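Exterior repaint in Plavstead, first thread of the year. The client is Petrică Nedelcu and it's a rendered end terrace.

Quoted 950 for the front and side, masonry paint included. Gutters are extra.
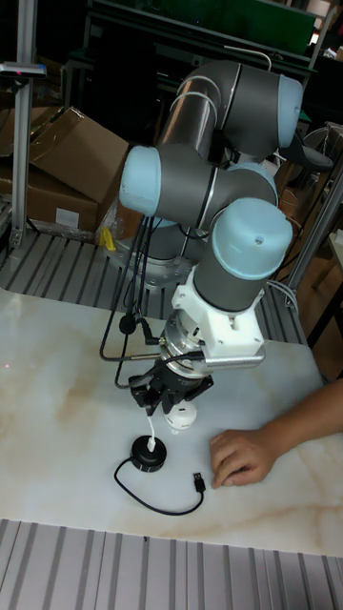
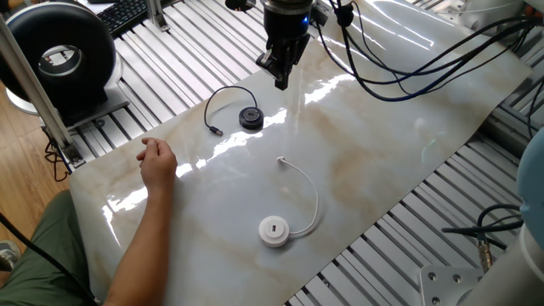
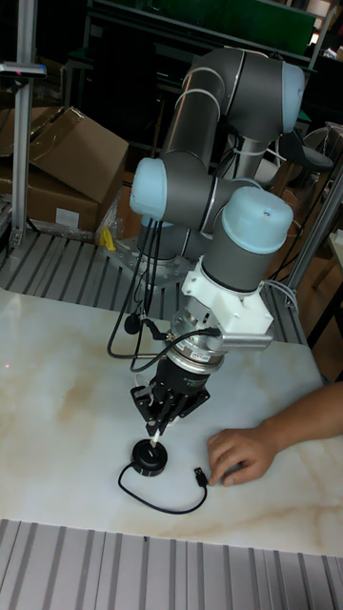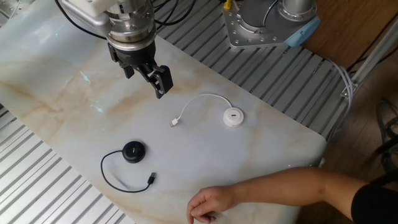 White marble pattern with a bit of beige or tan in it.

Old paint was chalking badly below the sills. Scraped, brushed down, one coat of stabiliser – left overnight.

Malachy Mac Carthaigh did the window frames in October, so those only need a wipe.

Colour is Doltik 51, a warm off-white. Two coats on the front, and the side will probably want three.

Scaffold comes down once the fascias are dry. Next job is a garden wall in Wavutlow.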